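Stories > Short fiction > November

The Thirty-Day Trial
By Evaristo Longo
November

The man from Zirkel had a tablet and a good coat, and he wanted Maureen to call it "the Nallby".

"The Nallby what?" she said.

"Just the Nallby. It handles garments."

She had handled garments herself for 22 years, in the back of the same shop, and had never been called anything for it. She signed where he pointed. Thirty days free, then 300 pounds a month, or 1,655 to have the grippers and the stand outright and pay for the arm separately. Her brother had found the offer. He was at the front counter now, pretending to look for a ticket.

"It learns your shop," the man said.

"Does it learn Mrs Pratt wants her pleats done twice?"

He wrote something on the tablet. She doubted it was about Mrs Pratt.

By ten past four they had it going on the shirts. The brochure said 51 an hour. Maureen pulled up the stool, folded her arms and watched the little picture on the tablet, which showed the job from the arm's end of things. It made an ordinary black shirt look like bad weather.

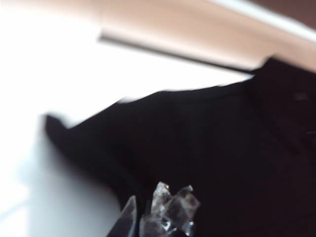
Evaristo Longo

"Why are the fingers see-through?" she asked.

"So the camera isn't blocked."

"But you can't see anything."

"It doesn't need to see the way you see," he said, and she could tell he had said it in other shops.

She asked what happened with silk. Silk was coming in the spring. She asked about buttons, and he said buttons were on the roadmap. Linen it could do now, provided the linen was dry, flat and dark.

"So not linen, then."

Her brother came through with his hands in his pockets. "Rinaldi's have got two of them," he said.

"Rinaldi's have got a nephew who stands next to them all day. I've seen him through the window. He's got a stool as well."

The man from Zirkel laughed, a bit late. He said there was a support line in Urkeo, open until six. She looked at the clock over the boiler. They shut at seven.

"Who pays if it marks one?" she said.

"That would be covered in the full agreement."

"And which one did I sign?"

He turned the tablet round and began scrolling, and he was still scrolling when the shop bell went. It was Mrs Pratt with the pleats over her arm. Maureen got up off the stool - her knee clicked, as it did every afternoon - and went out to take them from her.

Comments

dotty_w: I worked in a dry cleaner's for years and we had a salesman exactly like this, only it was a folding table. The table went back as well.

Hal: Does she keep it or not? Feels as if there should be another page.

Presser61: "dry, flat and dark" made me laugh. Support until six is very true to life.

marnie k: Bit unfair on the nephew.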